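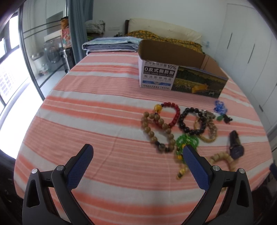 **Minutes – open day visit, Burkalstead**

Taken by me, since Anitha Achari was doing most of the talking and couldn't very well write at the same time. I've typed these up from my notebook and my handwriting gets worse toward the end, so please shout if I've got you down for something you didn't say.

**Getting started**

We kicked off a bit behind schedule (parking again!) and Anitha gave us the quick tour of what the Vikero project is up to this year. The short version is household tidying with hand-held grippers – a person does the job with the gripper, it gets recorded, and the recordings go off to the Nigam people for training. The jewelry task is the new one. They have 166 recordings of it so far and want 3000 by December, which got a bit of a whistle from the back of the room.

I asked why jewelry, when the last round was all towels and socks. Anitha said cloth forgives you and beads don't. A string of beads changes shape every time you touch it, and two strings next to each other love to become one string. The job is to get the pieces off the bed and into the cardboard box, one at a time.

**The demonstration**

We all squeezed in along the wardrobe side to watch. Anitha talked us through which pieces she goes for first. She likes the chunky beige bracelet as a starter because the beads are big and the pads have something to hold. The green beads she leaves till late, as they bunch up.

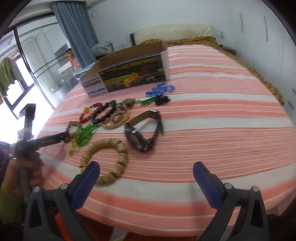

There was a good bit of back and forth on whether two people should work the same bed. I was for it, because it's quicker and it's how my sister and I would clear up a mess like that anyway. The worry from the Jirnby side was arms getting in each other's way over the small stuff. We agreed to keep both kinds of recording and label them clearly.

Then we got to try it ourselves! I'll put on record that I'm terrible at it. I squeezed much too hard and much too early, and Anitha very kindly told me to slow down and come in lower. The watch is harder than you'd think too – go for the strap, everyone said, and then everyone had a different idea about which part of the strap.

**Questions that came up**

- Should the box stay in one spot? Anitha wants it moved between recordings. Agreed.
- Do tangled pieces get separated first? Left open, we went round in circles on this.
- Can visitors' attempts be used? Yes, but kept in their own folder (mine especially).

**To do**

- Anitha to send round the labeling sheet, with a line added for one person or two.
- Jirnby to lend us 9 more pieces, a mix of chains and beads.
- Me: type this up (done), and book the next visit for 2 in the afternoon so the parking is easier.

We wrapped up with coffee in the kitchen and carried on arguing about the watch strap.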